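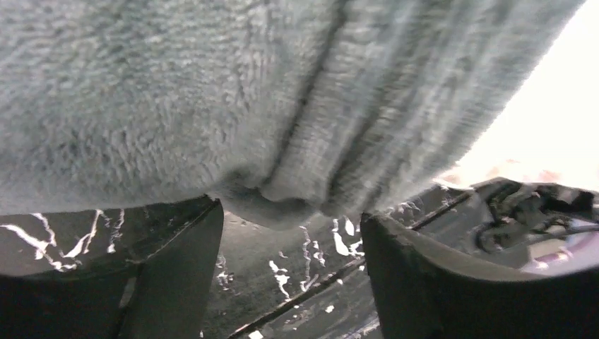 2 min read

Clornport Freethought Reading Room
Walk-through before the talk series opens
Checked by: Yasaman Abbasi
Date: 9/16/26
Building: Jenbridge Street, both floors

Did this between the landlord and the dentist so excuse the shorthand. OK = fine. FIX = before opening night. WATCH = leave it but look again in January.

ENTRY AND STREET DOOR

Door opens outward, full swing. OK
Comment: bookstall table was parked behind it again. Moved it. Leave it against the noticeboard wall please.

Ramp. WATCH
Comment: grip strip lifting on the left side. Pressed it back down, won't last.

Exit sign lit. OK

Porch light. FIX
Comment: flickers then gives up. Evening talks finish after dark and people stand out there arguing free will for half an hour.

MAIN ROOM (TALKS, NAMING CEREMONIES)

Aisle clear to both exits. FIX
Comment: chairs creeping into the side aisle. Full layout only works if the back row stays straight. Tape the floor.

Chairs sound. OK mostly
Comment: took 2 out, wobbly legs. They're in the passage with a note on. Do not put them back out because we're short for the ethics panel.

Lectern. OK
Comment: stable. Microphone cable runs across the walking line, needs the rubber cover. Cover is in the cupboard, nobody's nicked it.

Nitance speaker system. WATCH
Comment: hum on the right channel, not a hazard. Plug gets warm after a long session. Turn off at the wall when the questions finish.

Candles. FIX
Comment: found a box of tealights under the lectern. Lease says no open flame, and that covers memorials and the solstice dinner too. Battery ones work perfectly well. I know the feeling about this, take it up with the landlord.

Heater. OK
Comment: tested, cuts out when tipped. Keep leaflets off the top of it.

SLANINA COLLECTION (UPSTAIRS)

Stair rail. OK

Stair lighting. OK
Comment: top switch is stiff.

Shelves fixed to wall. FIX
Comment: the essays-and-debates bay isnt. Everything else is bracketed. Catalogue is up to 3,741 items now and most of the heavy stuff (bound journals, old debate transcripts) has gone to the top shelf for some reason. Bring it down low. Nothing over 20 kg on any one shelf up high, thats what the bracket maker gives us.

Room limit. WATCH
Comment: 15 people upstairs, sign says so, sign is behind a poster. Moved poster. The meme-and-culture reading group is over that on a good night so they should come downstairs.

Step stool. OK
Comment: feet good. Stop using the chair.

Damp. WATCH
Comment: window corner smells musty. Pamphlet boxes shifted away from it. No staining on the plaster that I could find.

KITCHENETTE

Extinguisher in date. OK
Fire blanket on hook. OK
Urn lead. FIX
Comment: outer sheath split near the plug. Unplugged, tagged, out of use. Kettle only till its replaced.

First aid kit. FIX
Comment: no burn gel, no large dressings. Plasters plenty. Shopping list on the fridge.

Hot water notice over sink. OK

PAPERWORK

Evacuation plan up by the door. FIX
Comment: still shows the old partition. Redraw.

Speaker briefing sheet. OK
Comment: add where the exits are, first thing after the welcome. Last guest launched straight into Hume and we never did the saftey bit.

Incident book. OK
Comment: no new entries. Pen missing, put one back.

Urn and the unfixed bay come first. I'll be in again before the doors open to recheck the FIX items, key is with me till then.

Y.A.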